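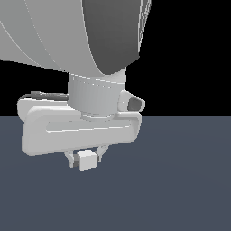

The Cube Is Not Impressed

I have spent a good part of this year picking up a small white cube that does not exist. It lives in a simulator, over a blue-gray floor with nothing on it, against a sky as black as a landlord's heart, and my job on the Adon project at Mendthorpe is to steer the arm that grabs it. I do this by remote control, over and over, so that a learning program can study my technique. My mother thinks I work in robotics. I have let her think so.

Our first batch was 278 demonstrations. I was proud of them for an afternoon. Then we trained on them, and the arm came down over the cube, paused, drifted a little to the left, paused again, and closed its fingers with the air of someone putting down a library book they meant to finish. I knew that pause. It was mine. I do it when I'm reaching for my coffee.

My opinion, and I hold it more firmly every month, is that we are collecting far too many demonstrations and watching far too few of them. The talk in this field is all about volume. If 100 tries didn't work, get 435. If 435 didn't work, hire somebody. Hardly a word gets said about whether the person holding the controller was any good at it, or awake.

When I finally sat down and replayed our batch from the start, it was like hearing my own voice on an answering machine. In some runs I came in from above and in others from the side, for no reason I could give you. I had a habit of squeezing early and correcting late. Some of the runs from after lunch should be kept from children. All of it had gone into the pot with the same weight, and the program had done its honest best to average a person who couldn't make up his mind.

So I threw most of it out and kept 15 runs. Then I wrote down how I meant to do the job (straight down, slow for the last bit, close once, lift) and recorded 100 more that way, quitting whenever I got bored. The arm got better. It still misses when the cube starts near a corner, a place I apparently dislike going.

The people who favor volume will tell you variety is good for a robot, and they have a point. A robot that has only seen one tidy approach falls apart the first time it lands somewhere untidy. But variety should be something you put in on purpose. Show it a bad start and a clean recovery. My wandering around while thinking about dinner doesn't count, however many gigabytes it fills.

Next month we move on to stacking, so there will be two cubes. I have asked for a better chair.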